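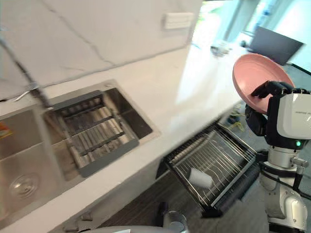
Der Roboter mit einem rosa Teller und dem ausgezogenen Geschirrkorb in der Teeküche.

Fragen und Antworten zum Küchenroboter in Starnau

Ich habe in den letzten Wochen so viele Mails dazu bekommen, dass ich jetzt einfach mal alles aufschreibe. Stand: Donnerstag, 19. Februar.

Nimmt der Roboter jemandem die Stelle weg?
Nein. Anitha und Manon bleiben beide mit voller Stundenzahl im Team. Manon macht seit Januar zusätzlich den Einkauf und die Bewirtung bei Besprechungen - das wollte sie schon lange!

Was macht er denn genau?
Geschirr, und zwar nur Geschirr. Teller und Tassen wegräumen, mehr ist im Moment nicht vorgesehen. Töpfe und scharfe Messer bleiben Handarbeit.

Darf ich in die Küche, während er läuft?
Klar, aber bitte nicht direkt neben den Arm stellen und nicht über den Auszug greifen. Wer nur schnell einen Kaffee will, wartet kurz oder geht in die Küche im 5. Stock.

Ist er schneller als wir?
Ach was. Für eine volle Ladung plant er 40 Minuten ein, Anitha lacht darüber (ich ehrlich gesagt auch). Dafür kann sie in der Zeit etwas anderes erledigen.

Muss ich mein Geschirr jetzt anders abstellen?
Ein bisschen. Bitte Reste vorher wegkippen und nichts ineinander stapeln, damit kommt er noch schlecht zurecht.

Und wenn etwas kaputtgeht?
Kurz bei Periklis melden, Durchwahl 138. Lieblingstassen würde ich trotzdem am Schreibtisch lassen.

Wer entscheidet, ob er bleibt?
Wir alle zusammen mit dem Betriebsrat, wenn die Testphase von 7 Monaten vorbei ist. Eure Meinung könnt ihr mir jederzeit schicken, gern auch die unfreundliche - Angeliki Liapis, Hausservice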